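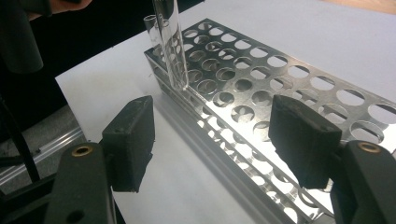
Do sweat tests for club fast bowlers mean anything?

I bowl seam for Pastville, second team mostly, and over the winter the club has signed up with an outfit called Siltuvia. They want each of us to bowl a spell in the nets, hand over a sweat sample and get back a "workload score" that says how many overs we can safely bowl in a day. I've seen glass test tubes standing in a shiny steel rack full of round holes, and I'm afraid that kind of thing impresses a selection meeting a lot more than it impresses me. My score came back as 9, which means nine overs, and then I'm supposed to be done. I bowled 1,212 balls last season and missed one game, for a wedding. The captain says he'll stick to the scores when league games start in March. Has anyone had this done, and did it match how your body felt? I'm not against science, I'd just like to see some before I get taken off with the new ball still hard.

Posted 14 December 2024 by secondchangeseam

offcutterlirkik

We had something like it at Lirkik two seasons back, different company, same sort of sales talk. What a sweat test can tell you is how much salt you lose, so you can drink sensibly on a hot day. Fine. I lose a lot, I take a salty drink out with me now, and I cramp less than I did. That was worth knowing.

What I never got out of them was how they went from salt to overs. I asked twice. The first time I got a leaflet, the second time I got the same leaflet. Back and side injuries in fast bowlers are mostly a matter of how much you bowl, how quickly you build up to it, how much rest you get between spells and what your action does to your spine. None of that is in a tube. If they didn't ask for your overs week by week, and nobody watched your front foot land, I'd want to know where the 9 came from.

Ask them three things. What were you measuring, how many club bowlers did you test it on, and how many of those got hurt anyway? If the reply talks about the "athlete journey" you have your answer.

In the meantime keep a notebook. Write down every ball, nets included, because nets are where people overdo it in the weeks before the season. Don't jump from nothing to full spells. I went from no bowling at all to roughly 20 overs in a week once and couldn't tie my shoes. Show the captain the notebook – he can argue with a score, but it's harder to argue with a page of dates.

yurtend_umpire

Bowlers used to bowl all day and there was none of this. Drink water, stretch, get on with it.

I stand at the Yurt end most weekends and I can tell who is tired by the no-balls.

legbyeagain

Not sure I agree with the post above, plenty of those all-day bowlers can't get up a flight of stairs now. But the score does sound like junk. Did they test you once or more than once? One sample on one evening in an indoor net won't look much like a July afternoon. I'd ask for a second go before March and not tell them the first number. If it comes back as 14 you can take both to the captain.

Also check who is paying. Ours came out of match fees and we only found out later.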